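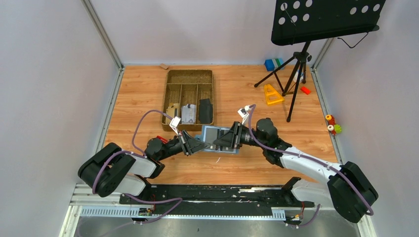

Can you change your mind about a candidate after one hustings? I'd have said never until last night, and now I'm dithering like everybody else in Teritz.

3 min read

Got home at gone ten with cold feet and a pocketful of leaflets, so I'm writing this with my coat still on. The hall was packed! They'd put out 80 chairs and I ended up on the radiator at the back next to Bouchra (she had mints, thank goodness).

I went in a firm Ginette Bodin person. I've had her poster up since July, and I liked what she did over the library hours. But she was flat. She read her opening off a card, and when a man asked about the number 7 bus she said she'd "look into it", which is what she said last time too. I wanted to stand up and answer for her.

Emil Kuster I was ready to dislike, mostly because of that awful leaflet with the fonts. And then he was quite good? He knew the bus times by heart. He went on far too long about the Corkano car park – 154 spaces, he must have said it four times – but when Shaimaa El-Sayed asked him straight out who'd pay for it, he gave her a proper answer and admitted the parking charges would go up. There was a bit of a groan at that. I still thought better of him for saying it.

Hicham Ghoneim got the only real laugh of the evening, about the state of the roundabout, but I couldn't tell you one thing he's planning to do. Lovely voice, mind.

Bouchra reminded me on the walk back that the last one was won with 1,687 votes, and half our street didn't bother. So I do feel I should get it right. She's sticking with Ginette and thinks I've been charmed by a bus timetable. We had words about it outside the chip shop, then shared a bag.

I've left the poster up for now. Must ring Mum in the morning and find out whether her postal vote has come, and take the big dish back to Shaimaa.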